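Stories > Short fiction > The Handle Problem

The Handle Problem

5 min read

Marisol Bellamy had been at the Skondau lab since April, and by autumn she had a number she didn't trust. 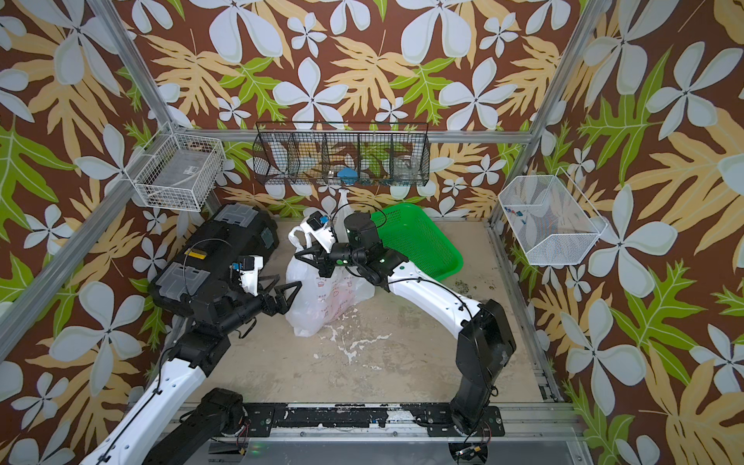
The number was 966. That was how many times the arms had got hold of a bag by its handle and kept hold of it, out of 1,044 tries. Kincaid wanted it in the paper. He had already written the sentence and left a gap for the figure.

"It's a good result," he said.

"It's a good result on this wallpaper," she said.

They changed the wallpaper every so often so that the policy wouldn't learn the walls. The method was called Nukier, after the village where Kincaid's mother lived. It hid parts of the view during training, a different part each time, so the arms had to find the handle from whatever was left. Marisol had written most of it. She thought it worked. She also thought it might be cheating.

She stayed on after he went home and read through the failures. There were 78 of them, and she had a cup of tea and a cheese roll. Most were dull. The fingers closed too early, or they took the side of the bag along with the handle. Then she came to a run of 27 that were all the same. In every one of them the bag had been turned so that the printing faced the back wall.

She went back to the successes and looked for bags turned that way. She found five.

So it had been reading the print. It didn't know where a handle was. It knew that a handle was above the pink bit.

She rang Kincaid, who was on the bus to Pruvstead and could hardly hear her.

"How bad?" he said.

"I don't know yet. We need plain bags. And we need to turn them."

"The deadline's tomorrow night."

"Yes."

She could hear the bus doors, and someone asking the driver about a stop.

"Leave the gap in, then," he said. "I'll get the next one back."

She put the kettle on again and went to look in the cupboard for bags. There was a roll of white ones behind the printer paper. She tore off the first, shook it open and wrote a 1 on the bottom in biro, where the arms wouldn't see it.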